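Balance and Strength at Home: progress report to the Daltach Fund

Second report, covering the period to the end of February
Prepared by Dorottya Szénási, program coordinator, Tondimholm Community Rehabilitation Centre 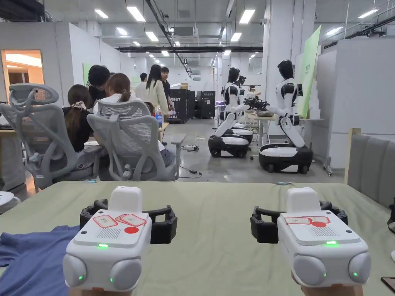 In our first report I wrote that the equipment was ordered and that we were still looking for a second physiotherapist. Both matters are now settled. The last boxes arrived from the supplier in Sirnilville before the holidays, and our second physiotherapist began in the new year, three days each week. With this, the loan library could open fully, and most of this report is concerned with it.

The loan library

The idea in our application was simple. A person who finishes treatment at the centre often has a sheet of exercises and nothing to do them with. We proposed to lend the equipment for two months, free of charge, with one home visit at the beginning and one telephone call in the middle.

We have now 100 items with a label and a number. They are foam rollers, balance pads, resistance bands with handles, small hand weights, wedge cushions and a few wobble boards. At the end of the period 44 people had borrowed at least one item. Of these, 38 have received the home visit. The other six live on the far side of the river, where the road was closed for a part of the winter, and their visits are booked.

The most wanted items are the half-round rollers. I must admit we did not foresee this. We bought more of the full round ones, as the catalogue price was better, but many of our older clients do not feel safe on them without somebody beside them. The half-round roller lies flat on the floor and they are willing to try it alone at the kitchen counter. I ask below for permission to change a part of the equipment budget for this purpose.

The resistance bands are borrowed often and come back in poor condition. Some were kept near a heater, and one was used to tie a gate. We have decided to treat the bands as a consumable and to let people keep them. The handles are returned and cleaned as before.

Group sessions

The group session takes place in the morning at half past ten, in the large room on the ground floor. The program is the one described in the application: a warm-up on chairs, standing balance with a support, work on the mat for those who can get down to it, and a short rest at the end. We have made one change. The mat work was placed last in the original plan, but people were tired by then and getting up from the floor was difficult for them. It is now in the middle, and the standing balance is done in two shorter parts, before and after.

Attendance was good until the cold weeks and then fell. It has been recovering since the sidewalks were cleared. Several participants asked for an afternoon group, mainly those who depend on a family member for the drive. We cannot offer this with the present hours of staff, but I have noted the request for the next application.

Home visits

The visits take longer than we planned. In the application I allowed forty minutes for each, including the paperwork. In practice the physiotherapist needs an hour, and sometimes more when furniture must be moved to make a safe place for the exercises. She also looks at rugs, thresholds and the height of the bed, although this is not strictly a part of the project. I would not like to ask her to stop. We have shortened the form from four pages to two and this has helped a little.

Our agreement with Gulyás Medical Supply for the repair and cleaning of the equipment is working well. They collect once a month and return the items within the week. Two wobble boards were judged not worth repairing and were replaced under the guarantee, without cost to the project.

Measuring results

Every borrower is asked to do the same short tests at the beginning and at the end of the loan: standing up from a chair, standing on one leg with a support nearby, and a timed walk across the room. At this moment we have too few completed pairs of tests for me to give you an average in good conscience. The first full set will be in the final report. The physiotherapists say that people come to the second test with more confidence, but this is their impression and I report it only as such.

Difficulties

The booking calendar was the weak point of this period. We began with a paper book at the front desk and a separate list on the computer, and the two did not always agree. On one occasion the same wedge cushion was promised to two people. Only the computer list is used now, and the front desk has learned to work with it.

Budget

Spending on equipment is slightly under the plan, and spending on travel is over it, for the reasons given under home visits. Salaries are as planned. The detailed table is attached separately, with the receipts in the order of the budget lines.

I would like to ask for your agreement on the following:

To exchange a part of the unused equipment money for more half-round rollers, in the short and the long size.

To move the remaining part of this money to the travel line, until the end of the project.

Next period

We will complete the delayed visits, call all present borrowers at the middle of their loan, and begin the second round of loans with the items that come back in spring. A short guide to storing and cleaning the equipment at home is being written and will be printed in large letters. I will send you a copy before it goes to the printer, as your program officer kindly offered to read it.

I am at the centre every morning and can be reached there by telephone for any questions about the table or the receipts.

Dorottya Szénási
Tondimholm Community Rehabilitation Centre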